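Droltley Showroom Opens Its Bathroom Floor for Cleaning Mornings

The home store Droltley has started a series of free morning sessions on its bathroom floor, where visitors can learn how to take care of the same kind of things they come to buy. The first session was held on Sunday, before the usual opening hour, and 12 people came.

Delia Henríquez, who manages the floor, told us that the idea came from the customers. Many of them like the dark countertops very much but they are afraid to buy one. "They ask me always the same question — will I see every drop of water on it?" she said. "I answer yes, you will see it, but it takes one minute to wipe."

The session started at the vanity with the black countertop and the white basin, then it moved to the freestanding bathtub beside it. Visitors could also bring one item from their home which was difficult to clean. Glass lids were the most popular choice, as dirt likes to stay under the metal rim.
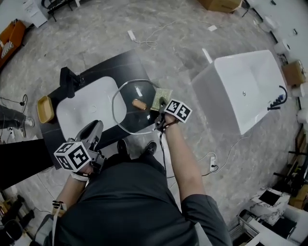 What the visitors learned

Prakash Nadar, who led the session, recommended to test any scouring pad first on a small corner that is not seen, and to never use it dry on glass. For a black faucet with a matte surface he advised only a soft cloth and mild soap. Vinegar is better to avoid, he said, even if many people use it at home for everything.

Some questions stayed open. Bhavana Salian, a visitor who is renovating her apartment, wanted to know how to clean the floor behind a freestanding tub when it stands near to the wall. Mr. Nadar suggested a flat mop with a long handle, but he agreed that it is better to leave enough space from the beginning.

The next session will be in May and its subject is grout and floor tiles. The entrance is free, but places must be reserved at the front desk of the store.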